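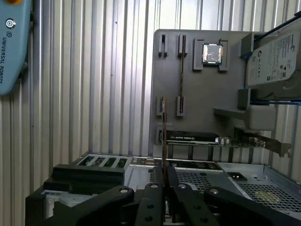

Nolport opens parts bench for old office desktops, first towers already in

DESTURLOW, November - Nolport, the office-machine refurbisher, has opened a new bench for taking in tired desktop computers, fitting them out again from sorted parts and sending them back to work. Schools, clinics and small firms first in line.

The idea is simple. Every part gets its own spot. Memory stands upright in slot holders, a processor sits in a square holder with raised corners, hard drives and graphics cards have a place on the same gray panel. No more drawers, no more antistatic bags with three different labels on them.

"We used to lose half a morning looking for one stick of memory," said Annelore Thiele, who runs the Desturlow shop. "Now it's on the board or it isn't. If it isn't, order one."

First batch: 162 desktops, all from office clear-outs. Target for the first year is 1000. Machines that can't be saved get stripped for parts and the rest goes to metal recycling.

How a tower goes through:

Side panel off, case laid flat on the slatted aluminum bench.
Dust out, cables checked, power supply looked over.
Old processor and memory out if they're being swaped.
Retention bracket up, socket inspected before anything goes near it.

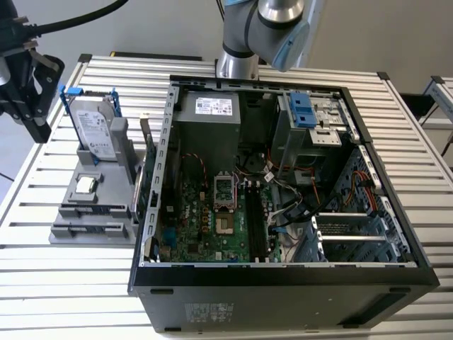 New processor in, bracket down, fresh paste, memory into the slots.
Drive in its bracket, power and data cables back on.
Side panel stays off until the machine has started up clean.

Bench lead Matěj Dvořáček wrote the parts list, which goes by the name Hivum inside the shop. It covers 400 components so far, mostly for the business desktops that come in by the pallet. Dell towers get their own section. Graphics cards and hard drives are listed by model, memory by size and speed. Drives are wiped before they go on the list, no exceptions.

"People ask for faster, mostly they need more memory and a decent drive," Dvořáček said. "The case is fine. The power supply is usualy fine too."

The first 50 finished desktops go to Ellis, the adult learning center, for its evening computer classes. Center manager Lowri Morris said the current machines take longer to start than some of the lessons. Delivery is in two lots, keyboards and mice included, monitors not.

Firms with desktops to hand over can book a pickup through the Nolport front desk. Loose parts also welcome, please bag memory seperately and leave processors in a hard case. No laptops at this time. No printers.

Press contact: Angharad Wogan, Nolport, Desturlow
Pickups and donations: Ffion Meredith, front desk, mornings only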